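August, dye notebook, Grarnum wool, second batch

Picked up from the first batch, which came out patchy on the outer loops. Skeins were tied too tight then. This time I used looser figure-eight ties, four per skein, and left everything to soak overnight in plain water with a drop of the Brernitz wool wash. Dry weight before soaking was 500 g across all skeins.

Alum at 12 percent, so 60 g, dissolved in a jar of hot water first. Brought up slowly and held under a simmer for an hour. Left to cool in the bath. The kitchen scale only reads in whole grams - fine for alum, no good for iron. 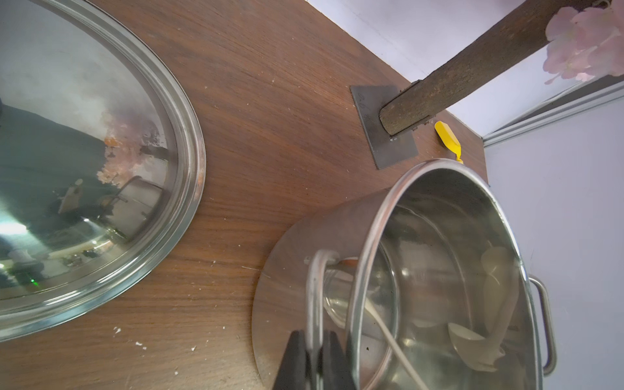 Lid and stockpot on the table. Rusty-orange stain on the right side of the lid rim.

Madder was the Lumbantobing powder, bag marked 1,009 g when bought, used 250 g. Started at 40 C and took almost 2 hours to get to 65. Did not let it go past 70. The last lot went brown and I think that was heat.

Color after rinsing is a brick red, slightly more orange than the Claltinetti sample card. Even right through the ties. Rinse water still pink on the fourth change, so I stopped there and hung them on the porch.

Exhaust bath kept in the lidded bucket. Try the two gray skeins in it, no extra mordant.

To do: pH strips, more cotton tape for ties, write the batch number on the tags BEFORE they go in.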